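Mobile Robot Software, Week 6 handout: Local planning on open ground
Read this before Thursday's lab, please

OK, so last week we left the robot with a nice costmap and no idea what to do with it. This week we make it drive. I'm going to work from the plaza runs all the way through this handout, partly because you'll be using the same logs in the lab and partly because I like them a lot (wide open spaces are much nastier for software than corridors, and I'll try to convince you of that).

Quick reminder of the pieces, so we're all using the same names. Wornness is our ground classifier. It looks at the camera image and gives every patch of ground a cost, low for easy paving and high for stuff we'd like to stay off. Prider is the local planner. It takes the costmap, the goal and the current speed and picks a short path to follow. Arkus is the logger and playback tool, and you all have it installed by now, or you will by Thursday!

Let's start with the view that Wornness has to chew on.

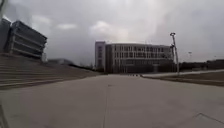 Figure 1. Open pavement with steps on the left and a raised verge on the right.

Look at how much of the bottom half is one color. A person sees that and thinks "great, go anywhere." The classifier sees a whole lot of pale gray, and then it sees more pale gray on the left, where the steps are. Same color, same kind of surface, completely different meaning for a robot. If you only trained on color you'd drive straight at them. The thing that gives steps away is the pattern of long parallel bands, and that pattern gets squashed as you look farther off, so the far end is much harder to label than the near end.

My advice is to let the far field be vague. Wornness gives you a confidence value next to every cost, and Prider can use it. Far patches with low confidence get a middling cost, and you clean them up as you get closer. Students always want to threshold early and get a crisp black-and-white map. Please don't! You lose the one bit of information that would've told the planner to slow down.

Joints are the other thing. Slab joints are thin dark lines, and thin dark lines look an awful lot like small obstacles or the lip of a drop if all you have is one image. The first version of Wornness marked every joint as a little wall, and Prider dutifully refused to cross any of them. We fixed it by asking whether a line persists with height in the depth data. If there's no height change, the cost goes back down. You'll find this in the function called flatten_lines, and I'd like you to read it before you complain that it's slow.

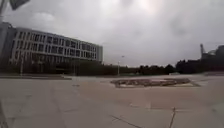 Now, the planner itself. Prider works by rolling out candidate paths. At each cycle it samples 1000 pairs of forward speed and turn rate, pushes each pair through a simple motion model for 3 seconds, and scores the arc that comes out. The score is a weighted sum:

score = w_goal * progress - w_cost * ground_cost - w_turn * turn_change

Best score wins, we send the first command, throw the rest away, and do it all again next cycle. That's the whole trick, and if you've seen receding horizon control in another class you already know it under a fancier name.

So why is open ground nasty? Because when the ground cost is nearly the same everywhere, that middle term stops helping. All the arcs that point more or less at the goal score nearly the same, and the winner is decided by noise. One cycle it's a hair to the left, next cycle a hair to the right, and the robot wobbles along like it's had a long night. In a corridor the walls hide this from you. Out on a plaza you get the full wobble.

The turn_change term is there to calm it down. It charges the planner for picking something very different from what it picked last time. Set w_turn too low and you wobble. Set it too high and the robot gets stubborn and won't swing away from a curb until the last moment. There's a sweet spot, and finding it is your lab, so I'm not going to tell you the number. (I will tell you that it's smaller than you think.)
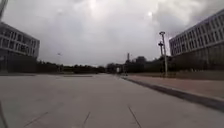
Curbs deserve their own section. A curb is a line you want to drive alongside and never across, and a plain cost per patch doesn't say that very well. If the curb itself is expensive but the sidewalk past it is cheap, a fast arc can hop over the expensive bit and collect a lovely score on the far side. I've watched Prider do this in simulation and it's very funny there and only there.

We handle it with two rules:

1. Any arc that touches a patch with lethal cost is thrown out completely, no matter how good the rest of it looks.
2. Arcs are checked every few centimeters along their length, so that a thin lethal strip can't fall between two check points.

The second one is easy to get wrong. If you check at fixed times, the spacing between checks grows with speed, and your nice safe planner becomes unsafe exactly when it's going fast. Check by distance.

A word about localization, because somebody will ask. Hartono is the pose estimator, and it's next week's topic. For now treat its output as given. The only thing you need to know is that poles, lamp posts and building corners make good landmarks and flat paving makes terrible ones, so the pose gets a bit soft when all the good stuff is far off. Your costmap will smear a little when that happens. If you see a curb drawn twice in slightly different places, that's the pose and you can leave Wornness alone. 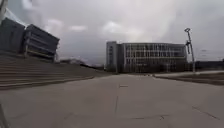 For the lab, open the plaza log in Arkus and jump to cycle 2582. Turn on the arc overlay and step forward one cycle at a time. Then do the following:

Plot the winning turn rate for the next stretch with w_turn at zero, and again with the default.
Find a value that you like better than the default and write down why, in a sentence or two.
Turn off flatten_lines and see how many of the arcs survive. Save the plot, we'll compare them in class.
If you have time, switch the checks from distance to time, raise the top speed, and find an arc that gets through a lethal strip when it shouldn't.

Remember that playback is open loop! The robot in the log already went where it went, so changing the weights changes what Prider would've chosen at each cycle and nothing after that. If you want to see a whole drive with your own weights you need the simulator, and the setup for that is in the Week 4 handout.

Bring your plots on Thursday, on paper or on a laptop, I don't mind which. Label your axes.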